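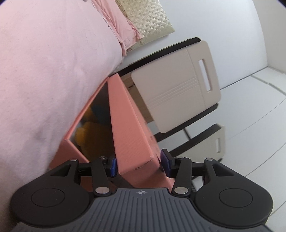 A salmon-pink box with a yellow plush toy inside, between the bed and the chairs.

The Box You Were Going to Deal With

Every bedroom has one. It lives on the floor of the closet, or under the bed, or on the chair that was bought for sitting, and it holds the things that survived the last time you tidied. Mine was a shoebox for years, then a bigger shoebox, and is now a lidded storage box in a color the Westik catalog calls Sandstone and my household calls beige. Inside are a foreign coin, a ribbon, two keys to doors I no longer have any right to open, and a stuffed rabbit missing most of his dignity.

I set out to write about how people store the small soft things they can't use and won't throw away. I thought this would take a weekend. It took a good deal longer, much of it spent sitting on the edges of other people's beds while they lifted out a bear and told me they were only keeping it for now.

For now is an elastic period. One woman in her fifties had been keeping a knitted duck for now through four apartments and a divorce. The duck had its own box. Her tax records did not.

What the stores would like you to buy

The storage business has noticed us. Walk into the Omamden showroom off the interstate and you'll find a whole wall of boxes meant for the bedroom, in pinks and creams and a green that flatters no one's sheets. The old plastic tub with the snap-on lid is still there, but it has been moved to the garage section, where it can be among its own kind. Bedroom boxes have texture now. They have grain, or linen, or something that wants very much to be linen, and they open like a present instead of like a cooler.

The appeal is easy to understand. A clear tub shows you exactly what you failed to get rid of. A pretty box with a folding lid suggests that somebody made a decision. You can leave it out on the bed, next to a quilted cushion, and a guest will assume it contains letters.

The trouble is that pretty boxes come in pretty sizes. I took a tape measure to the wall at Omamden and attracted a certain amount of attention from the staff. Nearly everything on it was shaped for sweaters or for paper, and a plush toy is neither. It has a head that is wider than its body, limbs that go where they please, and a stuffing that pushes back. You can fold a sweater. You can't fold a rabbit, although I have seen it attempted, and the rabbit was never quite the same about the neck.

So people do the obvious thing and press. In goes the toy, face first or feet first, then whatever scrap of cloth was nearby, then the lid, which rises gently back up as soon as you let go of it. Several homes I visited had solved this with a dictionary on top. It's a fine use for a dictionary.

The bed as a staging area

All sorting, whatever the books tell you, happens on the bed. The books suggest a cleared floor and a set of labeled zones. The bed is higher, softer, already in the middle of the room, and has the great advantage that you can't go to sleep until you've finished. Or so the theory runs. In practice everything gets moved onto the chairs at eleven at night and moved back onto the bed in the morning, and I have known this to continue for most of June.

I've come to think the chairs deserve more credit. A dining-type chair with a hard back, the sort with a slot in it so you can drag it around, is a better sorting tool than anything sold for the purpose. It holds one pile and only one pile. If you try to start a second, the first slides off and you are forced to confront it. Two chairs give you a pile for keeping and a pile for giving away, and the bed is left for the things you're still arguing about.

If you are going to use the bed, strip it down to a sheet you don't mind about. Boxes that have been on closet floors have dirt on their undersides, and pale sheets report everything. I now keep one old sheet just for this. It has a gray smear on it from a suitcase wheel and a spot I've stopped investigating, and it has outlasted all the nice ones. Push the pillows up to the headboard end and leave them in a heap. You'll want something to lean on around the second hour, when you find the birthday cards.

What lasts and what doesn't

I asked about materials wherever anyone would talk to me, and heard a lot of confident things that contradicted each other. Plastic keeps out moisture, and plastic also keeps it in. Cardboard breathes, and cardboard also gets eaten. Cedar is wonderful if you want your childhood to smell like a pencil.

The most sensible advice came from the back counter at Hegde, a dry cleaner that will wash a stuffed animal for you without making a face. Their rule was to put nothing away that isn't completely dry and completely clean, and to wait a day after you think it's dry. Stuffing holds on to damp long after the outside feels fine. They also told me to leave a bit of room at the top of the box, which put them at odds with every closed lid I had seen so far.

They were firm on the subject of vacuum bags. A sweater will forgive a vacuum bag. A plush toy comes out of one looking like it has received terrible news, and may take a week on a shelf to get over it. Some never do.

As for wrapping, plain cotton is hard to beat. An old pillowcase or a worn T-shirt does the job of tissue paper and won't tear when you open the box to check on things, as you will. People who swore to me that they never opened the box were, in nearly every case, able to tell me exactly which way the bear was facing.

Can you put a price on it

You can, and somebody has. Tundatel, a self-storage outfit with locations in places you only drive past, will rent you a locker for 20 dollars a month and let you think of it as a temporary arrangement. I met a couple who had done that with a full set of nursery things. By their own math they had spent 948 dollars so far on housing a mobile, a lamp, and a crib bumper they weren't supposed to use even when it was new. They told me this cheerfully. They were, at the time, standing in a hallway too narrow for both of them.

I'm in no position to laugh. I did my own sum, on the back of a receipt, of the boxes I've bought over the years to hold other boxes' contents. It passed 300 dollars somewhere around the collapsible phase, and I stopped there to protect my standing in the household.

A short word in favor of the pink one

The boxes that seemed to work best in the homes I saw were small, firm-sided, and a little bit silly in color. Small means a single toy and its blanket, and when it's full you can't pretend otherwise. Firm sides mean it can sit under another box without bowing. And the silly color means you can find it. A salmon box in a closet full of tasteful oatmeal ones is visible from the door, even to somebody who has been sent to fetch it and doesn't really want to.

Look for a lid attached along one edge. Loose lids migrate. I own three that fit nothing. An attached flap folds out of the way while you look in, say hello or whatever you do, and fold it back over. Check the hinge before you buy by opening and closing it a dozen times in the aisle, ignoring anyone who watches.

Skip the label. I know what the books say about labels. But you'll write Misc on it, or Keep, and either one will annoy you for years.

My own rabbit has been rehoused. He used to lie under the coin and the keys, and he now has a box to himself, with an undershirt around his shoulders and a finger's width of air over his ears. The beige box has been emptied, wiped out, and put back in the closet. It already has a phone charger in it.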